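## 3.2 Demonstration collection

All demonstrations were recorded by remote control. The operator sat facing the arm and moved it with a hand-held controller whose pose was mapped to the gripper pose at a fixed scale. A trigger set the opening of the two fingers. We tried hand guiding in early trials, where the operator holds the wrist and pushes the arm through the motion, but the operator's forearm often hid the target object, and the policy learned from those recordings was poor. Hand-guided data are used only in the comparison in Section 5.

The first task set is built on a kitchen mug placed on a pine table. Household items stay along the back of the table throughout, as distractors, and were not fixed in place. Figure 2 gives the arm over the mug with the fingers open. Operators were told to bring the gripper above the rim, pause, and then continue. The pause marks the boundary between the approach segment and the segment that follows, and it is found automatically from joint speed.

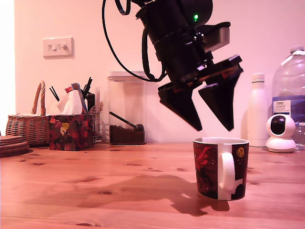 **Figure 2.** Gripper with fingers spread above the rim of the mug.

Four operators took part (V. Mugo, G. Mutiso, M. Athumani, and N. Tanui). Each had used the Mavel controller before, but only Mutiso had trained a policy from her own recordings. After a practice block, each operator recorded until the task quota was met. The quota was 600 accepted demonstrations for the full set, of which 200 were held out and never used for training. A demonstration was rejected if the object left the workspace, if the controller lost tracking, or if the operator asked for it to be dropped. In total, 641 were recorded and 41 rejected. Most rejections came from tracking loss, which became rare after the base station was moved in August.

Transport of a small object presents a different problem. The target is light, and the fingers cover much of it once it is held, so the images carry little information about grip. We therefore store the commanded and measured finger opening at every step. The difference between the two serves as a rough contact signal. Motion blur is left in the training images, as the deployed policy has to cope with it as well.

Segments were trimmed with the Waweru labeling tool. Sang checked the boundaries by eye and corrected those where the operator had paused twice. After trimming, the training split contained 3863 segments, including short corrective motions, which we kept.
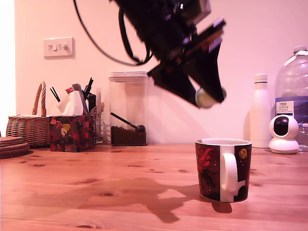
**Why keep corrective motions in the training data?**

They show the policy how to recover from a small position error. When we removed them, the arm tended to stall after a poor approach, as it had seen few examples that began from an off-center pose.

### 3.3 Action representation

Actions are stored as changes in gripper pose relative to the current pose, plus an absolute finger opening. Absolute poses were easier to replay but tied the policy to one table height.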